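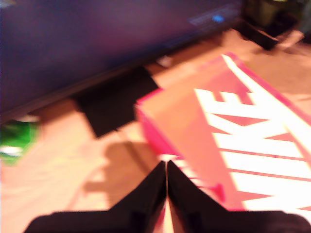 Call for participants - Clerkell Family Photo Project, second round. We want the loose prints, the ones that never made it into an album. Cullow people, past or present, any neighborhood, any decade up to the day you quit getting film developed. You know where they are. Top of the closet, under the guest bed, in a box that used to have sneakers in it, big orange NIKE lid with the letters running down it, or a cookie tin, or a grocery bag. Any of that is fine. Bring it like it is.

Round one was 63 households and a little over a year of scanning. We now have 3,000 prints scanned and captioned, and you can look through them on the screen at the Salehi Room, upstairs at the Cullow library. Thin on the east side, thin on the 1970s, almost nothing from the trailer park before the flood. Lots and lots of Easter.

Who we're looking for

Anyone who has lived, worked or gone to school in Cullow. You do not have to be from an old family, in fact we have plenty of those. Renters, people who were here three years and left, people who came up for the cannery season. If you were a kid here and moved away you can take part by phone and mail, ask us how.

Need at least 20 prints or so. Slides OK. Negatives OK but slow. No home movies this round, sorry, we know, we get asked alot.

You should be the owner of the pictures or have a yes from whoever is. If there are siblings, talk to the siblings first. Please.

What you'd be doing

Two visits, 90 minutes each, a few weeks apart.

First visit: you open it up and we go through together at the table. You pick what gets scanned. Anything you don't want seen goes right back in and we don't ask. We number the prints in pencil on a paper sleeve, never on the print.

Second visit: you sit with one of us and talk through the scans. Who, where, what year, whose car. We record the audio. "I have no idea who that is" is a perfectly good answer and we write it down. Bring a cousin or an aunt if they're the one who remembers - one guest per visit, room is small.

Between visits the prints stay with us in a locked cabinet, or you take them home the same day and we scan while you wait. Same day takes longer. Your call.

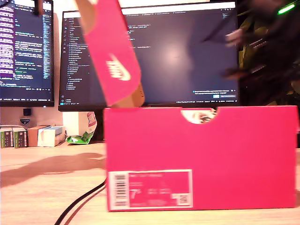
What you get

A $50 grocery card, handed over at the end of the second visit. Full size scans of everything on a thumb drive. Your recording, same drive. New archival sleeves for the prints we handled. Parking behind the library is free after 3 p.m., before that it's the meters on Pandent Street and we'll pay you back, keep the slip.

Also coffee.

Getting your prints ready

Mostly, don't. Please leave things in the order they're in, even if it looks like no order. Prints that sat next to each other usually belong together, and a stack with a rubber band on it was a stack for some reason. Don't peel anything that's stuck. Don't wipe anything. If there's mold, or you think there might be, put the whole thing in a plastic bag and call before you come in.
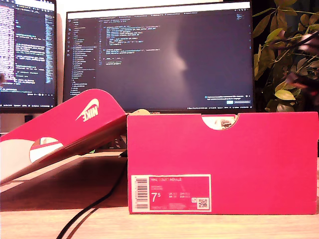 Envelopes from the drugstore too, keep those. Same with receipts, notes, the little paper folder from the school picture company. A lot of our dates came off that kind of thing and not off the prints at all. If somebody wrote on the back in ballpoint, leave it, we'll take a scan of the back.

How to sign up

Call or email Zahira Majimbun at the project desk, Salehi Room, Cullow Public Library. Leave a message if it's before noon. Tell us: your name, best time to reach you, what years the pictures cover (a guess is fine), and if you need the elevator. Spanish speakers, say so and we'll have someone there for both visits.

We have 13 spots for May and after that a waiting list. First come first served, except east side and trailer park families get bumped up, see above.
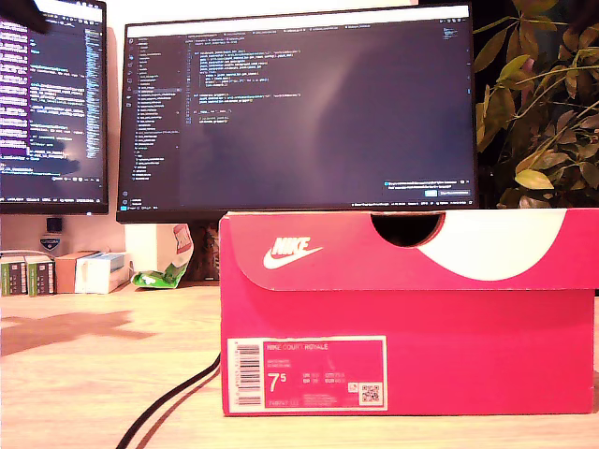

Last thing, on containers. We'll need to know what your pictures came in, so bring the original and don't switch to a nice new tub on our account. We take a picture of it and put it in the record. A sneaker box is great for this - the maker's label on the end or side, with the barcode and the model name, NIKE COURT ROYALE or whatever yours is, can tell us when that box came into the house, and then we know the earliest that batch could of been put away. Don't soak labels off. If the box is falling apart, tie it with string, no tape.

Questions, same number. Drop-ins OK from 4 to 6 p.m. but you might wait.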